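Préparer une batte de cricket neuve : l'huile, le maillet, puis les premières balles
Par Eulalia Pereyra, section cricket de Mirngate
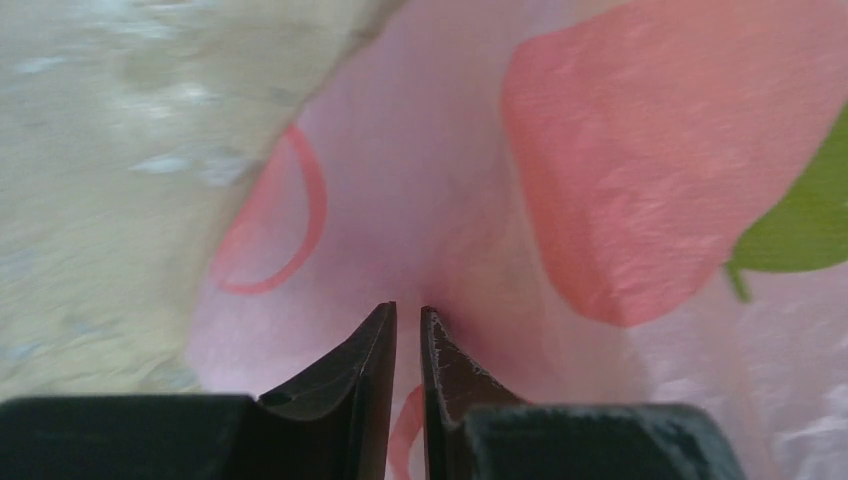 Plastique rose pâle, avec un petit trait rouge imprimé.

Une batte neuve, quel plaisir ! L'odeur du saule, le grip encore collant, les veines bien droites sur la face... et l'envie furieuse d'aller taper dedans tout de suite. Résistez ! Une batte en saule anglais demande quelques soirées de préparation avant sa première vraie balle, et ces soirées, je les adore. J'ai préparé la mienne en octobre dans ma cuisine, une Flivov payée 169 euros, et je vous raconte tout dans l'ordre.

Ce guide vaut pour le saule anglais et pour le saule du Cachemire. Si votre batte est vendue comme « prête à jouer », lisez quand même la partie sur le maillet : le travail fait à l'usine est souvent un début, et une heure de plus chez vous ne lui fera aucun mal. Pour les battes en plastique des enfants, évidemment, rien à faire, filez jouer.

Ce qu'il vous faut

De l'huile de lin crue (pas de l'huile de lin cuite, qui sèche trop vite et forme une croûte)
Un chiffon doux qui ne peluche pas
Du papier de verre très fin
Un maillet de rodage, en bois dur, ou une vieille balle en cuir glissée dans une chaussette solide
Un film de protection transparent pour la face
Deux ou trois vieilles balles en cuir bien ramollies

Le maillet en bois coûte trois fois rien et dure une vie. Le mien vient de chez Saavedra, il a servi à la moitié de l'équipe et il est tout cabossé d'un côté.

Étape 1 – Regarder la batte

Retirez les autocollants qui descendent sur la zone de frappe, laissez les autres. Passez le doigt le long des bords et sur le pied de la batte. Un petit nœud ou une tache plus sombre dans le bois, c'est normal, le saule est un arbre ! Une fissure qui s'ouvre quand on appuie dessus, en revanche, se montre au vendeur avant toute goutte d'huile.

Profitez-en pour la peser, si vous êtes curieux. La mienne fait 1 281 grammes avec le grip, ce qui est franchement lourd, et je l'ai choisie comme ça en toute connaissance de cause (j'aime les gros drives et j'assume mes avant-bras fatigués).

Étape 2 – Huiler, mais très peu

Si la face est nue, versez l'équivalent d'une cuillère à café d'huile sur le chiffon et étalez en couche fine sur la face, les bords et le pied. N'huilez ni le manche, ni la jointure en V où le manche entre dans la lame : la colle n'aime pas ça du tout. Évitez aussi les autocollants du dos.

Posez ensuite la batte à l'horizontale, face vers le haut, et laissez-la tranquille jusqu'au lendemain. À plat, j'insiste. Debout dans un coin, l'huile descend vers le pied et le bois finit par se gorger au mauvais endroit.

Le lendemain, essuyez l'excédent. Si la face paraît encore sèche, passez un coup léger de papier de verre et remettez une seconde couche, plus fine que la première. Je m'arrête à 2 couches. Une batte trop huilée devient lourde et molle, le son est triste, et on ne peut plus revenir en arrière.

Une face déjà couverte d'un film d'usine ne s'huile pas. Vous pouvez passer un soupçon d'huile sur les bords et le pied s'ils sont restés nus, et c'est tout.

Étape 3 – Le maillet, notre grand moment

Installez-vous confortablement, la batte calée sur les cuisses ou sur une serviette pliée. Prévenez les voisins, aussi ! Il y a du bruit, et il y en aura longtemps.

Commencez au milieu de la face avec des coups légers, à peine plus forts qu'un toc-toc à la porte. Montez et descendez sur toute la zone de frappe, sans insister au même endroit. Au bout d'un quart d'heure, frappez un peu plus fort. À la fin de la séance, vous devez pouvoir donner des coups francs sans laisser de creux. Si une marque apparaît, revenez à des coups plus doux dans cette zone et continuez patiemment autour.

Viennent ensuite les bords, et c'est là que se joue la longévité de la batte. Inclinez le maillet à quarante-cinq degrés et tapotez l'arête entre la face et le côté, pour l'arrondir doucement. On ne frappe jamais le bord directement de côté, et jamais le dos de la batte. Même chose pour le pied : on arrondit l'arête côté face, on ne cogne pas dessous.

Comptez 4 séances d'une bonne heure, sur autant de soirées. Oui, c'est long. Mettez un vieux match à la radio ou un podcast, ça passe tout seul, et on sent vraiment le bois changer sous les coups. Le bruit devient plus rond, presque musical – la première fois que je l'ai entendu, j'ai appelé tout le monde dans la cuisine !

Étape 4 – Des balles douces, en vrai

Sortez vos vieilles balles en cuir et demandez à quelqu'un de vous lancer des balles tranquilles, à la main, à quelques mètres. Jouez des défenses, des petits coups poussés, rien de méchant. Jonglez aussi avec la balle sur la face, les enfants adorent et cela travaille la zone centrale.

Après une dizaine de minutes, regardez la face de près. Des traces rouges, très bien. Des marques de couture qui creusent le bois, c'est qu'il faut retourner au maillet pour une séance. Recommencez l'essai ensuite.

Pas de balle neuve et pas de lanceur rapide à ce stade, même si votre copain le plus costaud vous supplie de le laisser essayer. Les yorkers dans les orteils, pareil, on attend.

Étape 5 – Poser le film

Quand la batte encaisse les vieilles balles sans broncher, essuyez la face et vérifiez qu'elle n'est plus grasse au toucher. Décollez le haut du film, posez-le sous les autocollants de marque, puis descendez lentement en chassant l'air avec le chiffon. Une bulle résiste ? Un petit trou d'aiguille, on lisse, et hop.

Laissez le film déborder un peu sur les côtés avant de couper. Certains ajoutent une bande de fibre sur les bords ; je le fais depuis que j'ai abîmé ma vieille Nendum sur un coup de bord idiot.

Entretenir ensuite

Gardez la batte loin des radiateurs et du coffre de la voiture en été. Sur herbe humide, essuyez le pied entre deux séries et ne restez pas appuyé dessus en attendant le lanceur. En fin de saison, si le film se décolle, enlevez-le doucement dans le sens du fil, poncez à peine, passez une couche d'huile très fine et laissez reposer à plat avant d'en poser un neuf.

Les petites fissures de surface, fines comme un cheveu, arrivent à toutes les battes qui jouent. On les surveille, on met un peu de ruban, et on retourne au filet !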